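**Wood finish** is a coating or treatment put on a wooden surface to protect it from water, dirt and wear, and to change how it looks. Most indoor furniture is finished in some way. Common finishes include oil, wax, shellac, lacquer and varnish, and many products on sale combine two or more of these.

## Types

Finishes are usually sorted into two groups. Penetrating finishes soak into the wood and leave little on top. Linseed oil and tung oil belong here. They are easy to apply with a rag and easy to repair, but they give only modest protection against hot dishes and standing water.

Film finishes dry into a layer on the surface. Shellac, made from a resin left on trees by the lac insect, was the usual choice for fine furniture in the 19th century. Nitrocellulose lacquer replaced it in most factories during the 1920s – it dried faster and could be sprayed. Polyurethane varnish became common in homes after World War II and is still widely used on floors and tables.

Wax is often treated separately. It is soft and wears off quickly, so it is mostly used as a top layer over another finish.

## Sheen

Sheen is the amount of light a finished surface reflects. Makers sell finishes as matte, satin, semi-gloss and gloss, although the limits between these vary from one company to the next. Lower sheens are made by adding a flatting agent, usually fine silica, which scatters the light. The can has to be stirred before use, as the silica settles to the bottom.
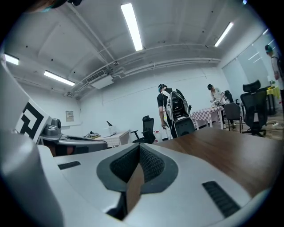
A high sheen tends to show scratches and dust more clearly than a low one. Gloss can be reduced after the coating has hardened by rubbing it with fine steel wool or an abrasive pad.

## Application

Bare wood is sanded before finishing, with the last pass made along the grain. Open-pored woods such as oak and ash may be filled first if a flat surface is wanted. Film finishes are put on in several thin coats, often with light sanding in between.

Drying and curing are separate stages. A coat of oil-based varnish may be dry to the touch overnight, but full hardness can take several weeks – longer in a cold or damp room.

## Safety

Rags soaked in drying oils give off heat as the oil hardens and can catch fire without a spark. They should be spread out flat to dry outdoors or kept in a sealed metal container filled with water. Solvent-based finishes also give off flammable fumes and need good ventilation.

## See also

- French polish
- Wood stain
- Sandpaper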